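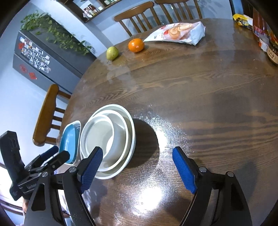

Have you ever wondered why bowls fit inside each other so nicely? I think about this a lot, mostly when I'm putting dishes away and my kitchen shelf is nearly full. The trick is called nesting, and it works when each bowl is a bit smaller than the one that holds it. My three white bowls on the table do it: big one outside, a slightly smaller one in the middle, and the smallest tucked inside. Three bowls, and they take up hardly more room than the big one does by itself!

## Why the shape matters

A bowl is wide at the top and narrow at the bottom. That slanted side lets another bowl slide down into it. Now think of a jar with straight sides and a lid. You can put one jar on top of another (carefully!), but it won't drop inside, so two jars need twice the space.

Size matters too. If two bowls are exactly the same, the top one usually slides in only part of the way, and its rim pokes up above the other. That's still a stack, and a pretty useful one. Cups at a party do the same thing. Have a look next time and see how much of each cup sticks out.

## What about fruit?

Try nesting a pear inside a mandarin. You can't, of course! Fruit is full all the way through, and nesting needs an empty space in the middle. When you carry a bowl around, you're mostly carrying air, and nesting puts that air to work.

## Try it at home

Ask a grown-up for 4 plastic bowls or tubs, all different sizes.

1. Line them up from biggest to smallest.
2. Put the smallest into the next one up, and keep going.
3. Mix them up and start with the wrong one. Where do you get stuck?

My neighbor Oldřich Jelínek did this with his cake tins and got 7 into one cupboard. I've only managed five, but my cupboard has a pipe in it.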